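Preguntas frecuentes sobre las varices y su tratamiento

Centro Vascular Unero
Última revisión: febrero de 2021

Recogemos las preguntas que más recibimos en la consulta y por correo. Las respuestas son generales y no sustituyen una valoración médica.

¿Qué son exactamente las varices?

Son venas dilatadas y tortuosas, casi siempre en las piernas. Las venas tienen unas válvulas que impiden que la sangre retroceda. Cuando esas válvulas no cierran bien, la sangre se acumula, la presión aumenta y la pared de la vena se ensancha.

¿Las arañas vasculares son lo mismo?

Pertenecen a la misma familia de problemas, pero son vasos mucho más finos y superficiales. En general son una cuestión estética, aunque a veces acompañan a una insuficiencia de venas más grandes. Por eso pedimos una ecografía antes de tratarlas si hay pesadez, hinchazón o calambres.

¿Se heredan?

Hay un componente familiar claro. Si su padre o su madre las tuvo, es más probable que usted las desarrolle. También influyen los embarazos, la edad, el sobrepeso y los trabajos en los que se pasa mucho tiempo de pie o sentado.

¿Necesito un volante para la primera consulta?

No, salvo que su seguro lo exija. Llame antes a la aseguradora, porque las condiciones cambian de una póliza a otra. Si tiene ecografías o informes anteriores, tráigalos.

¿En qué consiste la primera visita?

El doctor Rami Srour o el doctor Murdo Gourlay le preguntarán por sus síntomas, sus antecedentes y la medicación que toma. Después se hace una ecografía Doppler de las dos piernas, de pie siempre que sea posible. La visita completa dura 30 minutos. Venga con ropa cómoda y no se ponga crema en las piernas ese día.

¿La ecografía duele?

No. Se aplica un gel y se desliza el transductor sobre la piel. En algunos puntos se aprieta un poco la pantorrilla para ver en qué sentido se mueve la sangre.

¿Qué tratamientos ofrecen?

Medias de compresión, escleroterapia con líquido o espuma, ablación térmica y flebectomía ambulatoria. Es frecuente combinar dos de ellos - por ejemplo, ablación de la safena y, más adelante, escleroterapia de las ramas que queden. En la sede de Clundau solo se hacen consultas y escleroterapia; los demás procedimientos se realizan en Barnau.

¿Tengo que dejar de tomar anticoagulantes?

No deje ningún medicamento por su cuenta. Díganos qué toma y en qué dosis, y lo hablaremos con el médico que se lo recetó.

¿Puedo conducir después?

El mismo día, no. Pida a alguien que le acompañe. La mayoría de los pacientes vuelve a conducir al día siguiente si no tiene molestias al pisar los pedales y no toma analgésicos que den sueño.

¿Cuánto tiempo hay que llevar las medias?

Depende del procedimiento. Tras una escleroterapia solemos indicar una semana; tras una ablación, entre una y dos. El médico se lo dará por escrito.
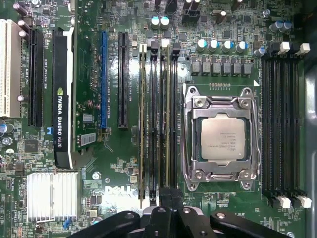

¿Puedo viajar en avión?

Recomendamos esperar antes de un vuelo largo. Si ya tiene el billete comprado, avísenos al pedir la cita para ajustar las fechas. Durante el viaje conviene levantarse de vez en cuando, beber agua y llevar las medias puestas.

¿Pueden volver a salir?

La vena tratada normalmente no da más problemas, pero pueden aparecer otras con los años. El tratamiento no elimina la tendencia. Hacemos una revisión a los 3 meses y otra al año.

¿Cuánto cuesta?

La primera consulta con ecografía cuesta 125 euros. La ablación de una safena, con las revisiones incluidas, cuesta 1.592 euros. El presupuesto se entrega por escrito antes de fijar fecha.

¿Cuándo debo ir a urgencias?

Si una pierna se hincha de repente, duele y está caliente, o si nota falta de aire o dolor en el pecho. En esos casos no espere a que le devolvamos la llamada. Si una variz sangra, túmbese, levante la pierna y presione con una gasa limpia; si no se detiene, llame al 112.

¿Cómo cambio o anulo una cita?

Por teléfono o en el mostrador de cualquiera de las dos sedes. Las citas de quirófano solo se cambian por teléfono.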